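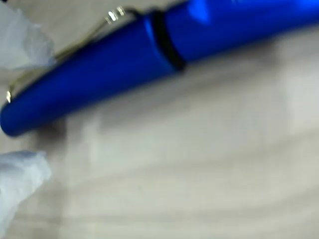

# Cirora Pocket Fountain Pen

The Cirora is a cartridge and converter fountain pen made for daily writing. It is sold by Kitach Pen & Paper in our Miltden store and by mail. Each pen is filled, written with, flushed and dried at our bench before it goes in the box, so you may find a trace of ink in the feed when you first open it.

## What you get

- One Cirora pen with the nib size you choose
- One piston converter, already fitted
- Two short standard cartridges, black
- A card box and a folded instruction sheet

## Nibs

The nib is stainless steel and comes in extra fine, fine, medium, broad and 1.1 mm stub. The extra fine suits small handwriting and cheap office paper. Medium is the one most people buy. The stub gives a wide downstroke and a thin cross stroke, and it needs to be held at a steady angle or it will skip.

Nib units unscrew from the grip section by hand. Replacement units are $13 each and fit every Cirora we have sold except the first batch, which had friction-fit nibs. If your nib pulls straight out and has no threads, you have one of the early pens. Write to us before you order a unit.

Kálmán Boros does the nib work in the store. He will smooth a scratchy nib or adjust the flow on a new Cirora at no charge for the first 60 days. Regrinding to an italic or oblique costs extra and takes longer, and a reground nib can't be returned.

## Filling

With the converter:

1. Unscrew the barrel from the section.
2. Turn the converter knob counterclockwise until the piston is all the way down.
3. Dip the whole nib in the ink, up to the edge of the section.
4. Turn the knob clockwise, wait a few seconds, and lift the pen out.
5. Wipe the nib and section with a paper towel.

With a cartridge, pull the converter out and push the narrow end of the cartridge in until it clicks. Flow can take a minute or two to start. Leave the pen nib down in a cup if it doesn't write right away. Don't squeeze the cartridge hard, as it can put a large drop on the page.

Any fountain pen ink will work. India ink, drawing ink and acrylic ink will clog the feed and aren't covered by the warranty. Shimmer inks are fine if you clean the pen between fills.

## Cleaning

Flush with cool water every time you change colors, and every month or so if you stay with one ink. Hot water can warp the feed. For dried ink, soak the section overnight in plain water. If that doesn't clear it, Bhardwaj pen flush is what we use at the bench, and we carry it in the small bottle.

Don't put any part of the pen in a dishwasher. Alcohol will cloud the finish.

## Paper

We test on the Bhardwaj ruled pad, which takes a broad nib with very little show-through. Most copier paper will feather with the broad and the stub. Thin notebook paper does best with extra fine or fine and a fairly dry ink.

## Warranty and returns

Unused pens can be returned within 60 days. Once a pen has been inked we can exchange the nib unit but can't take the pen back. The converter is covered for one year, and the body and cap are covered for as long as you own the pen. Cracks from dropping are not covered, though we can usually supply the part.

## Availability

The current run is 2,000 pens. Broad nibs are out of stock at the time of writing and should be back with the next delivery. Orders for a pen with a broad nib will be held until then unless you ask us to ship it with a medium.

Page last updated Tuesday, October 27, 2020.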